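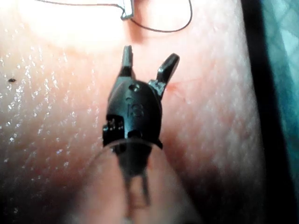 Jaws open, thread waiting. Wrist camera, Thursday afternoon.

I have now spent two afternoons at the Cirska bench comparing small grippers for suture work, and I'm less convinced than I was before I started. Several people asked me to write it up anyway, so this is the write-up.

The pitch goes like this. You take an arm with decent repeatability, put a small needle-holding tip on the end, add a camera near the wrist, and the controller takes over the fiddly part: finding the thread, grabbing it and passing it along. Cendska makes one such tip and Zarei makes the other one I tried. Both were shown to me on the same arm and the same wet tissue surface, which I appreciated, as most comparisons I get invited to give one product the good table.

The jaws first. The Cendska tip (the one in the picture, with the 18 molded into the body) has two jaws that don't match in outline when they're open. One stands up nearly straight and is narrow, and the other swings out and ends in something more like a paddle. Gebremedhin Sisay, who ran the arm for me, likes this. He says the flat side gives him somewhere to park the thread while the narrow side goes hunting. I can see the logic. I also watched him miss the thread a lot, and each time the reason was a little different – jaw too high, jaw too far left, jaw closing on a fold of surface.

The Zarei tip has plain matching jaws and is dull to look at. It missed too, but it missed the same way every time, by coming in short. I would rather have that. A gripper that is always short can be fixed on a Friday with an offset in a config file. Rostam Heydari thinks I'm being unfair here and that the Cendska misses would go away with better calibration. Maybe. I've been hearing "better calibration" for as long as I've been writing this blog.

Then the camera, which is where I get properly grumpy. Look at all the sparkle on the left side of that shot. Wet tissue throws back light in dozens of little points, and there's a big hazy glare near the top as well, and this is the view the controller is supposed to use for finding a thin dark thread. My own eye finds the loop right away. The software, on the runs I watched, was a good deal less sure. Its confidence number would sit happily at a high value, then drop to almost nothing when the arm shifted and the glare slid over the thread. Cuiping Cai suggested cross-polarized lighting and I'd like to see that tried before anyone prints another brochure.

Focus is the other thing. The jaws come out nice and crisp, to the point that you can read the marking, and then everything farther down the shaft turns to mush. Fine for grabbing. Less fine if you want the same camera to tell you whether the shaft is brushing against something it shouldn't. The answer I got was "add a second camera," and a second camera costs $900 and has to be mounted somewhere, and there goes your slim tool.

The controller is from Fliltiletti and I have mixed feelings. The good: setup took 20 minutes, and the jog mode is the best I've used, with none of that lurch at the start of a move. The bad: the error messages. We got code 423 over and over on the second afternoon. The manual says it means "tool state inconsistent," and it clears if you open and close the jaws by hand. Inconsistent with what? Gebremedhin has learned to clear it without looking, which worries me more than the code does.

A word on force. Neither tip reports grip force directly. Both guess it from motor current, and on something as small as this, friction in the hinge eats a good part of the signal. Birgit Steinbach has a bench rig for measuring real jaw force and has offered to put both tips on it in April. Until then I'm not going to repeat either maker's force numbers, and I'd suggest you don't pay for them.

If you made me pick today I'd take the Zarei tip, the Fliltiletti controller with the error log turned on, and somebody else's camera. Lauri Hakala has already emailed to say the newer Cendska jaws have a different tooth pattern and that I should wait for those. I've asked for a pair. I'll post the numbers when I have them, and the raw logs too, assuming I can get them out of the controller in a format that opens.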